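Minutes of the regular meeting, Vallgate Lake Association
August 10, 2007
Held at the Astberg Road clubhouse

Meeting opened by the president at the posted time. Quorum confirmed by the secretary. The July minutes were read. One correction: the culvert on the north loop was inspected by the county, not by the association. Minutes accepted as corrected.

## Lake level and dam

The level is down again and the two shallow docks on the east side can't be used by boats with a motor. Members asked if the boards at the spillway could be raised. The president said the permit sets the board height and we can't change it without going back to the state. A member from the east side said the boards were higher in past years. The secretary will look through the old files for anything in writing.

Brush on the dam face needs to be cut before fall. Last year it was left too long and the inspector wrote it up. Motion to hire Denuvden to cut the brush at a cost not to exceed $1000. Seconded. There was discussion on whether members could do it themselves. The slope is steep and the insurance doesn't cover members using power equipment on the dam. Motion carried, two opposed.

## Weeds

The milfoil is worse in the cove past the swimming area. Vanhove sent a quote for treating the cove and a second quote for the whole lake. The whole lake price is more than we have in the weed fund. Several members said treating only the cove is a waste because it spreads back from the inlet. Others said the cove is where the children swim and it should come first.

Motion to accept the cove quote and ask Vanhove for a price on the inlet as a separate job. Seconded and carried. Signs will go up at both beaches before treatment. Residents who draw lake water for gardens are asked not to do so for 14 days after the treatment date. The date will be posted on the board at the gate and by the mailboxes.

A member asked again about grass carp. The state has not answered our letter. Tabled.

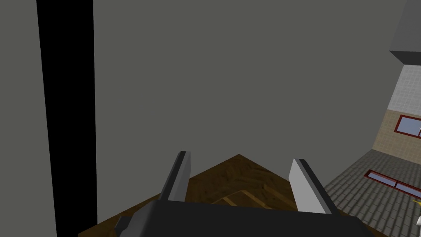
## Boat launch and keys

The lock on the launch gate was changed in July. Members who have paid dues can pick up the new key from the secretary. There is a deposit of $30 per key, returned when the key comes back. One key per household. A household on the west shore asked for a second key for a grown son who lives elsewhere. After discussion the rule was left as it is.

Boats without a current association sticker are still being launched. The president reminded everyone that guests may use a member's boat but may not launch their own. This has to do with keeping weeds and mussels out of the lake as well as with parking. A new sign with the rule on it has been ordered. The old sign can't be read from a car.

The concrete at the bottom of the ramp has a drop-off where trailers get hung up. With the water low this would be the time to fix it. No one had a price. The vice president will get two quotes and bring them to the next meeting.

## Roads

The north loop was graded. The complaint about dust was discussed. Calcium was put down last summer and helped for part of the season, but members with dogs did not like it. No action taken.

Speed on the hill was brought up. The posted limit is 15 and delivery trucks are the main problem. A speed bump was suggested and the plow contractor has said before that he won't plow a road with bumps. Removable bumps were suggested. The road chair will find out what they cost.

The pothole by the mailboxes has been filled with gravel twice and will be filled again with cold patch.

## Dues and accounts

The report was given and is attached to the file copy. Most dues are in. Late notices went out in July to those who haven't paid, and a late fee of $50 applies after the end of this month. Motion to waive the fee for one household with an illness in the family. Seconded and carried.

The insurance bill went up. The agent says it is due to the swim raft. Members asked what the bill would be without the raft, and the agent will be asked. Nobody made a motion to remove it.

## Clubhouse

The rear gutter is off at one end and water is getting behind the siding. It will be rehung. The refrigerator was left full after the July picnic and had to be cleaned out. Anyone renting the clubhouse is to empty it the same day and take the trash home. The rental form will be changed to say so.

The stove has one burner that doesn't light. Left for now.

## New business

Request from a south shore household to extend their dock. The drawing shows it going past the line allowed in the bylaws. The owner said the water is too shallow at the present length. The board asked for a revised drawing with the depth marked at the end of the dock. Held over.

Noise after 11 at night was raised. Members were asked to speak to their neighbors first, then call the sheriff if that doesn't work. The association has no way to enforce it.

Fall cleanup day will be set at the next meeting. The dumpster needs to be reserved ahead, and mattresses and tires won't be accepted this year.

Motion to adjourn, seconded and carried.

Submitted by the secretary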